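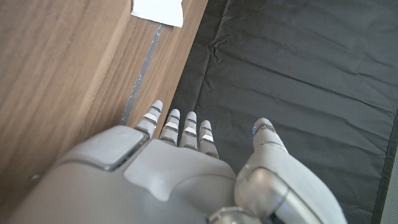
## Riletum two-arm bench unit: three months in our returns workshop

We repair and repack small household goods, mostly the Dustorer range, and Kos put the Riletum in to take over the clearing and wiping between jobs. I run the late bench. I was asked for a review from the people who work next to it, so I have left the price out.

**The hands.** Four fingers and a thumb, smooth grey plastic on the back, with a small blue light at the tip of the thumb. They are better than I expected with soft things. Cloths, sleeves and paper inserts get picked up first time more often than not. Thin flat items are poor, and anything lying near a fold in a mat takes it several tries. Payload is 2 kg per hand, which covers nearly all our stock.

**Speed.** Slow. Clearing a bench takes it 90 seconds and I can do it in less than half that. It does keep the same pace at four in the afternoon, though, and I don't.

**Setting up.** The Jiltura software has 16 stored routines. We use five. Changing one is easy enough, but adding a new one needs a supervisor login, so small fixes wait until morning.

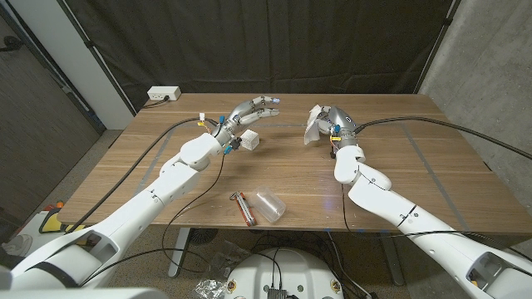
*Table work with both hands: cloth in the right, small white cube at the left.*

**Cables.** My main complaint. They run over the tabletop and hang down at the front, and they need checking before every shift. I would want them clipped back before buying a second unit.

**What changed for us.** Nobody lost hours, but the jobs moved. The wiping went, and my wrists are better for it. In its place there is more watching, and more sorting out whatever it has left in the wrong spot. Two of the newer staff learned the stock by clearing benches, and they now get less of that. Kos has promised training time to make up for it - we had one session in April and none after.

Service is due at 3000 hours, so I can't comment on upkeep yet.

Worth having on a steady bench with one kind of job. On a mixed bench like mine, I would wait for the next version of the software.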